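FOR IMMEDIATE RELEASE

Skedelberg publishes its shared desk guide for people who work beside robot arms

UVCOMBE, 26 Aug 2024 – Skedelberg is very happy to announce the first public edition of its Shared Desk Guide, a set of plain-language good practice rules for offices, labs and workshops where a robot arm and a person sit at the same piece of furniture all day long. The guide is free to read, free to copy and free to argue with, and we hope a good many of you will do all of them!

Most of the safety material our customers bring us was written with fenced machines and factory floors in mind. It is good material and the guide replaces none of it. But a growing share of the work we see is small and close – a robot hand handling little things at a cardboard organizer while somebody sits across the desk with a laptop open – and people kept writing to ask what the sensible habits were for that.
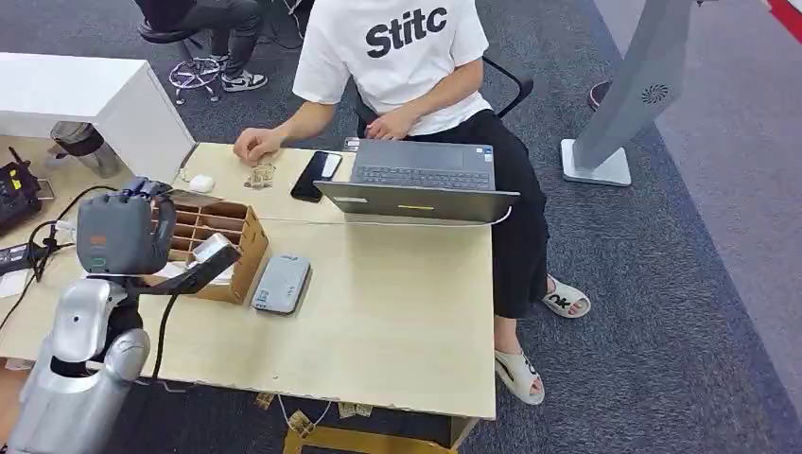
The guide has 14 rules, and each one fits on a single page with room for your own notes. The drafting began in February, when Theano Chrysikopoulos and Jae-hoon Jin started collecting the house rules that different teams had taped up on their walls, and it grew from there into something a good deal longer than either of them had planned on.

"We had one team with a lovely rule about phones and another with a lovely rule about cables, and neither had heard of the other's," said Chrysikopoulos, who edited the guide. "Putting them side by side was most of the job. The rest was taking out long words, and I will admit I had to be reminded of that more than once."

Among the rules are these. Agree on the arm's reach before anyone sits down, and mark it on the desk. Keep one person in charge of the stop control for the whole session, and say out loud when that changes. Route cables so that neither a foot nor a moving wrist can catch them. Keep personal things such as phones and snacks on the seated person's side of the mark. Clear the floor under the desk at every break, and write down every unplanned stop, even the dull ones.

Drafts were tried out by teams at Tuominen and at Clondville, who sent back 1218 comments between them. Every comment was read, and 13 of the 14 rules were reworded as a result. The one that came through untouched is the rule on stop controls.

"I expected people to ask for more exceptions, and mostly they asked for clearer wording," said Arvo Mustonen, who looked after the trial at Tuominen. "The page on cables went through 6 versions, and I am fond of the last one."
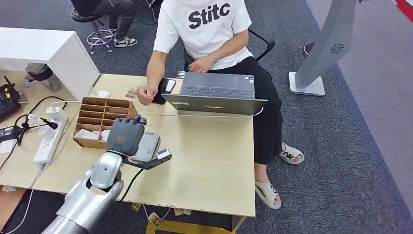

What happens next

Skedelberg will keep the guide open for comments and plans a second edition, with a longer part on visitors and on desks shared by two seated people. Ho-yin Chien is preparing a short training session to go with it, which teams may run for themselves using their own desk and their own arm.

The guide is voluntary good practice. It does not take the place of a risk assessment, the maker's instructions or any law or standard that applies where you work, and it says so on its first page.

Press contact

Kaisu Oksanen, Skedelberg press desk, Uvcombe. Printed copies and review copies are available on request, and Kaisu is glad to set up a call with the editors.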